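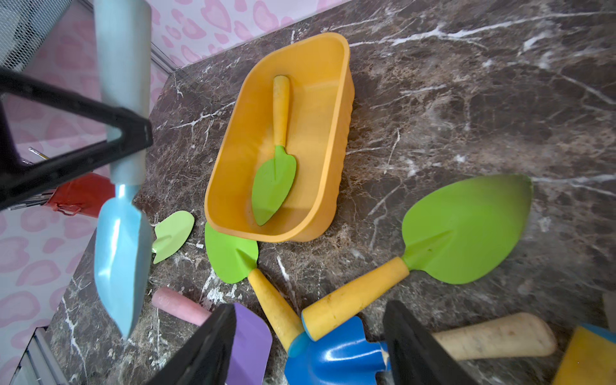
Jirum Compressed Coir Brick, Fine Grade

Growing media > Coir > Compressed > Fine grade
Brand: Ackroyd
Sold by: Prisavari
Pack: 2 bricks, individually wrapped
Availability: In stock

Overview
Specifications
Preparation
Use
Storage
Revision notes

Overview

Jirum is a compressed brick of coconut coir pith, screened to a fine grade and washed before pressing. It is intended for seed starting, rooting cuttings, and filling small indoor containers. Each brick is dry when packed and has to be soaked before use. It contains no peat, no added fertilizer, and no wetting agent.

The fine grade holds water evenly and breaks apart by hand. It drains more slowly than the coarse grade and should be mixed with perlite or grit for plants that stay in the same pot for more than one season. For orchids and other plants that need large air gaps around the roots, order the Jirum chip grade.

Specifications

Material: coconut coir pith with short fiber
Form: pressed rectangular brick
Dry weight per brick: 315 g
Water required per brick: 2000 ml
Screening: 99 percent passes the fine screen
Washing: fresh water, followed by calcium buffering
Added nutrients: none
Added dye: none
Wrapper: clear film with paper label
Color when dry: light to medium brown
Color when soaked: dark brown

Dry weight is measured at packing. A brick that has been stored in a damp room will weigh more and will need less water. Color varies between lots and does not affect performance.

Preparation

Use a container with straight or gently sloped sides and enough headroom for the brick to swell. A dishpan, a mop bucket, or a deep storage bin will do. Shallow trays are unsuitable because the edges of the brick expand outward and spill before the center is wet.

Remove all film and the paper label. Place the brick flat in the container and pour half of the water over it. Warm tap water shortens the soak. Boiling water is not required and may soften thin plastic containers. When the first half has been absorbed, loosen the outer layer with a hand trowel and add the rest.

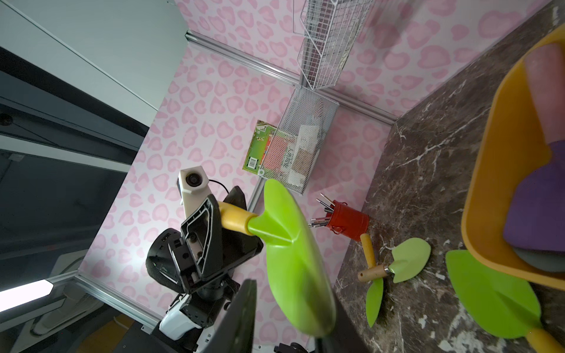 Turn the material from the bottom up until no hard core remains. Any dry lumps should be pressed against the side of the container and worked apart by hand. Do not cut a dry brick with a kitchen knife. If only part of a brick is needed, saw it with a coarse blade or soak one end and peel away the loosened layers.

The finished material should hold together when squeezed and release only a few drops. If water runs freely from it, spread it out and allow it to dry before filling pots. If it crumbles without holding a shape, add water in small amounts and wait before checking again.

Use

Seed trays: use without additions. Fill loosely, level the surface, and tap the tray once on the bench to settle it. Do not pack the cells.

Cuttings: mix with an equal volume of perlite. Insert the cutting in a hole made with a pencil or dowel and close the hole from the side.

Small containers: mix with perlite and a finished compost. Begin liquid feeding when the first true leaves are fully open. Coir supplies almost no nutrients, and pale lower leaves are the usual sign that feeding has started too late.

Worm bins: suitable as bedding when soaked slightly wetter than for seed trays.

Outdoor beds: usable as a soil conditioner, although the coarse grade costs less by volume and lasts longer.

Watering from below is recommended for seed trays. The surface of fine coir dries and lightens well before the lower part of the cell does, so surface color alone is a poor guide. Lift the tray and judge by weight.

Work surfaces and cleanup

Soaked coir can release brown tannins. On unsealed natural stone, unfinished wood, and light grout the runoff may leave a stain if it is allowed to dry. Work over a tray or a sheet of plastic, and wipe up splashes with plain water.
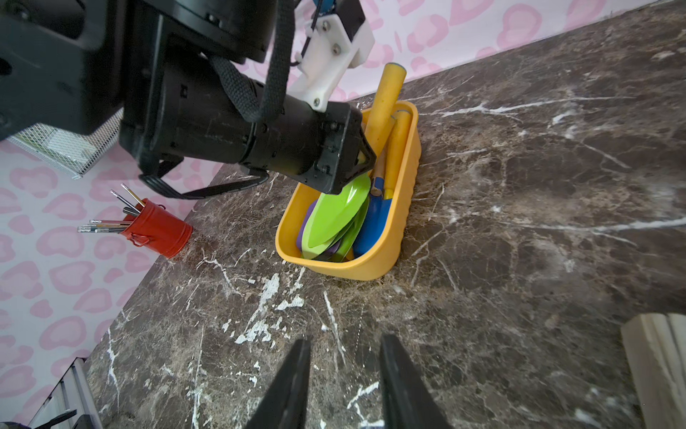

Older marks on sealed surfaces can usually be lifted with a mild dish detergent and a soft cloth. Test any stronger cleaner on a hidden spot first. Do not rinse loose coir down a household drain. The fiber collects in the trap and swells. Let the residue dry, sweep it up, and add it to a compost pile.

Dry dust from a broken brick may irritate the nose and eyes. Open bricks away from fans and wear a dust mask when sawing.

Storage

Keep unopened bricks in a dry place out of direct sun. Stack flat. Unused soaked material can be kept in a lidded bin with the lid slightly raised. A thin white growth on the surface of stored coir is generally harmless and disappears when the material is stirred and aired. Discard material with a sour smell.

Related items

Jirum chip grade
Jirum coarse grade
Pedia seed tray, shallow cell
Pedia seed tray, deep cell
Pedia drip saucer

The Pedia deep cell tray is the better match for beans, squash, and sunflowers. Lettuce, basil, and most annual flowers do well in the shallow cell.

Revision notes

July 28, 2024: Water quantity restated per brick. The previous sheet gave a single quantity for the full pack. Sawing instructions added. The paper label will carry the new wording on lots packed from August onward; the contents are unchanged.

Technical contact for this sheet: Tuấn Diệp, growing media desk, Prisavari. Include the lot code from the label with any question about texture or drainage.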